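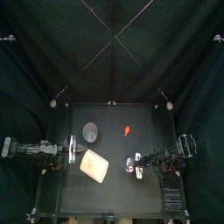 The Wurnham Toy Library enters its third decade with a membership of 3596 households and a lending policy that has changed little since its founding. Its collection favours plain articles over elaborate ones. A translucent plastic cup, set upright on a dark tabletop with a small orange object beside it, would be familiar to any family who has borrowed from the early years shelves. Loans run for three weeks and may be renewed once.

Demand has grown most sharply in Driltby, where the branch opens six mornings a month. Branch coordinator Firouzeh Farahani attributes the increase to grandparents, who now hold 40 per cent of local memberships.

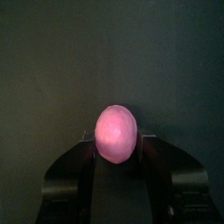

A second branch room is planned for August, subject to council approval of the lease. Colour-coded storage and a repair bench are included in the proposal – the latter at the request of members.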